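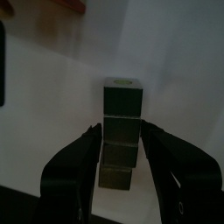

Tabletop Sets, Page 2

The Tritgate room in Wernovthorpe, December 3, 2019. The games shelf and the kitchen shelf share this page. Item numbers match the printed list.

Item 725, dark blocks. Stored with the other stacking sets on the lower shelf.

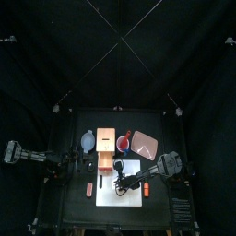 Black table with the jug, the wooden box, the white board and an orange bottle.

The kitchen pieces go back in the Araya bin at the end of the day. Markers and erasers have a bin of their own, and the lids are labeled.

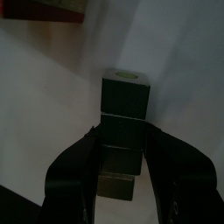
Blocks go out on loan for 40 days at a time. Please return the full set together, in the bag it came in. Loans made over the holidays are due back in January.

Item 886, pretend food and utensils. The food was bought separately from the Cirnia list.

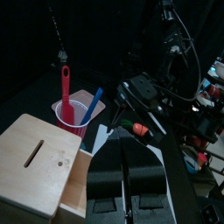

Play food gets wiped down before it is shelved. Soap and water is enough for most of it. The carrot, with its green top, is listed under vegetables, and the red cup is listed with the utensils.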